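3.2 What people told us about sharing a kitchen

I went into the Gollstead interviews expecting to hear about noise. We'd asked 97 tenants in shared houses what made them want to move out, and my money was on late music and slammed doors. Nope! Dishes came first, by a mile, and cups were the worst of it. People who'd forgive a roommate almost anything would still bring up a mug left in a sink two years ago.

Davina Munro did most of the coding with me, and she spotted that the complaints split by how things were stored. In houses where every cup had one fixed spot, people talked about "our cups." Where cups went in any old cabinet, we heard "my cup" a lot more (and a fair amount of swearing). Color seemed to matter too – tenants with a mixed set usually settled on a color each, without ever talking it over. 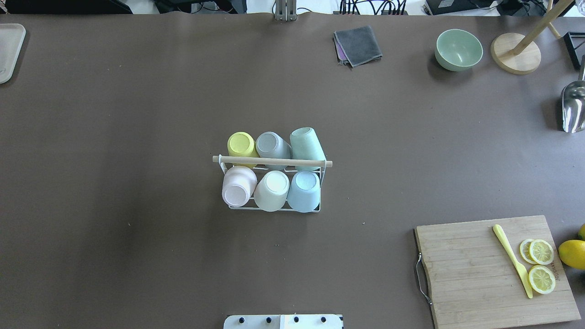 Figure 2a. A mixed-color cup set in a wire rack with a wooden handle.

Kahraman's earlier work in Asard found the same habit with towels, so I don't think it's a Gollstead thing. Necati was kind enough to read our draft, and he pushed us to ask about food prep as well. I'm glad he did. Cutting boards got people going almost as much as cups, mostly over onions and raw chicken. One house had written a 400-word agreement about a single board and taped it inside the pantry door. I've still got my copy.

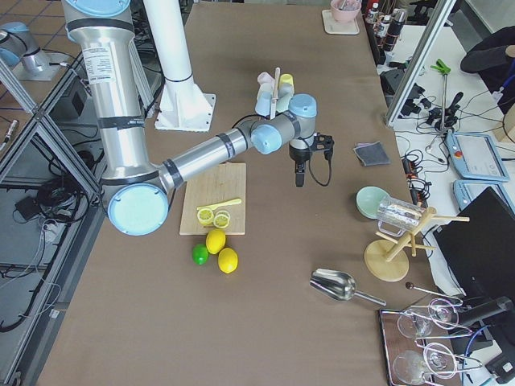 Figure 2b. Light wooden cutting board on a brown work table.

We did try to tie all this to rent, figuring that people who paid more would expect more. The link was weak, and it vanished once we took out the Fernia Street houses, which are bigger and mostly have a second sink. House size did a better job of predicting grumbling than money did, and I'll come back to that in Section 4. Length of stay is messier – a lot of our tenants had moved in that September, and they were still being polite to each other.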